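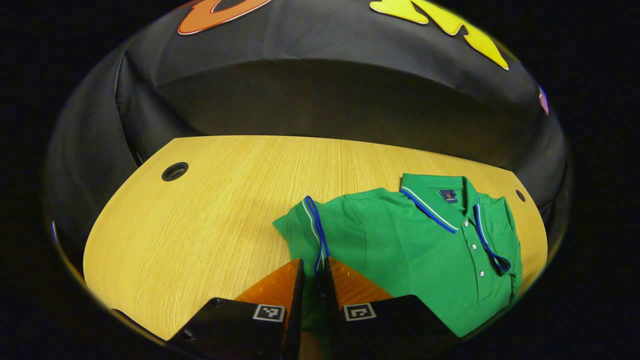

Since our September report to Sevgate, most of our effort on the Giso toolchain has gone into one question: how do we get from a person folding a shirt by hand, with a gripper in each fist, to a stream of positions and finger openings that a planner can use without a human cleaning it up first? We said in the original proposal that this would be the dull middle of the project, and it has been the middle, although I can't say we have found it dull. Finger opening is the piece we are happiest with. Giso reads it from the two square markers, one on the base of each finger, so that even when the orange pads are closed on a fold of green cloth and there is hardly any gap left to look at, the software still has something rigid and high in contrast to measure. The old method looked for the edges of the pads themselves, and it did well on boxes and cups and then fell to pieces as soon as a garment was bunched up between them.

I'd like to take the work in the order we did it, which isn't quite the order of the work plan, and I hope you will forgive that. The plan had us finishing tracking before we touched the tooling. In practice we kept stopping to build small tools so that we could see what the tracking was doing, and after a while it made more sense to admit that the tools were the main job for the time being.

Finger opening and calibration

The marker reader is now the default in Giso. It takes the distance between the two markers, corrects for the strong bend of the wide-angle lens, and converts the result to an opening using a short calibration that the operator makes by closing and opening the fingers fully at the start of a session. We had hoped to do without that calibration, and for hard objects we nearly could. Cloth changed our minds. A thick fold keeps the pads apart, and if the software has no idea where "fully closed" really is, it will report a firm grip as a slightly open hand, and the planner will then happily reproduce a slightly open hand and drop the shirt. A clean calibration at the start fixes most of this. We have also added a check that compares the closing distance at the start of a session with the smallest distance seen later on, and raises a flag if the two have drifted apart.

When a marker is hidden for a moment, by a sleeve for instance, Giso now fills the gap from the frames on either side and labels the filled stretch as an estimate. Earlier versions filled the gap and said nothing, and I am a little embarrassed at how long that stayed in the code.

Garment perception

We chose polo shirts as our first garment for the very unglamorous reason that they have a lot of features on them. A collar, a placket and a few buttons give the perception model places to hold on to, and contrasting trim along the collar makes it far easier to tell which way up a shirt is lying. The model predicts a small set of points on the garment: the corners of the collar, the sleeve ends, the shoulders, the bottom of the placket and the corners of the hem. With the shirt laid flat, these points are steady. Once the first sleeve is folded in, the hem corners begin to wander, and by the second fold the model sometimes places a sleeve end where there is only a crease.

Our present answer is to let the model say that it doesn't know. Each point now comes with a confidence value, and the planner is allowed to carry on with the points it trusts. Cadari, our planning module, was written with the assumption that every point would always be there, so this meant more rewriting than we had budgeted for. The new version plans from whichever points remain above the threshold and asks for another look when too few are left. It is slower, and it pauses in ways that look a bit timid when you watch it, but it no longer reaches with great conviction for a sleeve that has already been tucked under.

We should be plain about the limits here. Nearly everything we have trained on is a brightly colored shirt on a pale tabletop with dark cloth behind it, and that's a kind arrangement for a perception model. I would expect a white shirt on the same table to do a good deal worse. That test is at the top of our list for the coming period.

Two hands at once
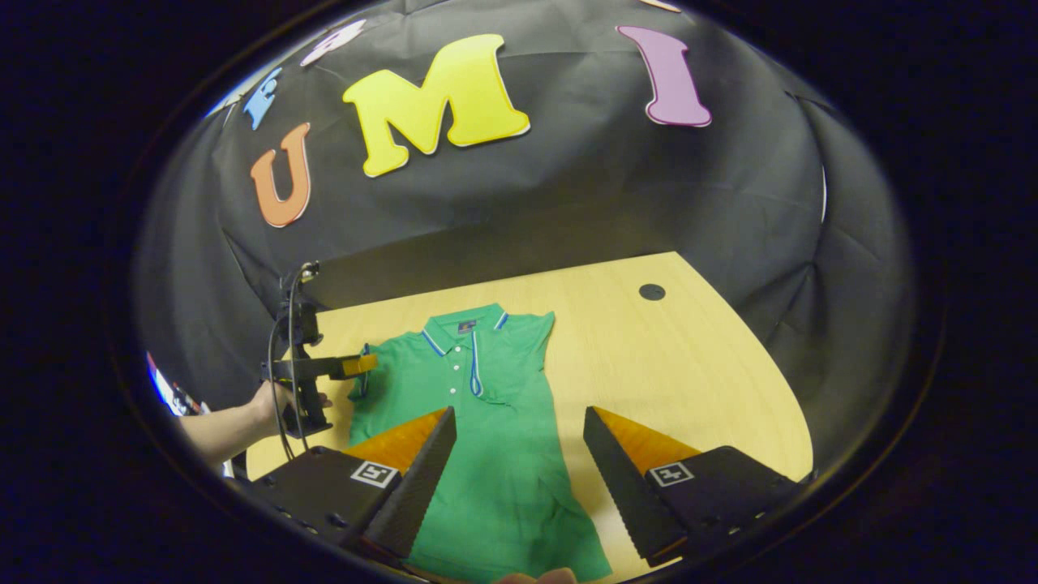

Aligning the left and right recordings in time has been the hardest part of the period, and it's where we fell behind. Each gripper records separately, with its own clock, and small differences that do no harm when one hand works alone become quite serious when one hand is holding a hem while the other smooths the cloth away from it. In September we were lining the two up by hand, with a person scrolling back and forth looking for a moment that both recordings shared. It worked and everybody disliked it.

The aligner that replaced this makes a first guess from the recorded timestamps and then improves it by comparing motion. If one camera can see the other gripper for part of the session, Giso uses that as well, and those sessions come out best. Where the hands stay out of each other's view for the whole fold, we rely on timestamps and motion alone, and the result is good enough for slow folds and not yet for quick ones. We spent a long while trying to squeeze more out of the motion signal before accepting that a brief shared movement at the start of each session would solve the problem with far less cleverness. Operators are now asked to make one.

The session set and the review tool

There are 103 two-handed sessions in the current set, and all of them have been through the full pipeline. Thirteen were rejected, mostly for lost position tracking when a hand came too close to the tabletop, and we have kept those as a test set for the rejection rules themselves. The full run takes more than seven hours on the Grīnberga machine, which is fine overnight and very frustrating if you start it after lunch and notice a typo at four o'clock. Splitting the run so that single stages can be repeated is half finished. Tracking and finger opening can already be redone alone; garment points can't.

The review tool has turned into the thing everyone uses. It shows both views next to each other with the finger openings drawn underneath, and it jumps straight to the stretches that Giso itself is unsure of. We built it for ourselves in a hurry and the code shows it, but I would ask you to look kindly on the hours we booked against it, as it found the silent gap filling, the clock problem and a left-right swap in the marker numbering, all of which had been sitting comfortably inside results we thought were fine.

Where we stand against the plan

Finger opening is complete. Garment points are complete for flat shirts and partly done for folded ones. Time alignment is about eight weeks behind, and I don't think we will win all of that back, though the shared starting movement has taken most of the worry out of it. The Cadari rewrite wasn't in the plan at all and has eaten the time we had set aside for documentation. We are sorry about that, and we know the documentation matters to you. The install notes and the description of the file format are written, while the guide to the planner settings is still a page of headings.

One change we would like to ask for. The plan has us moving on to trousers and towels next. We would prefer to stay with shirts for a while longer, bring in plain white and dark ones, and put towels after that, leaving trousers for the final period. Towels have so few features that they will test the confidence values properly, and I would much rather meet that difficulty with the alignment work settled. The change has no effect on the budget beyond the cost of the shirts, and if you are comfortable with it we will send a revised page of the work plan along with the planner guide.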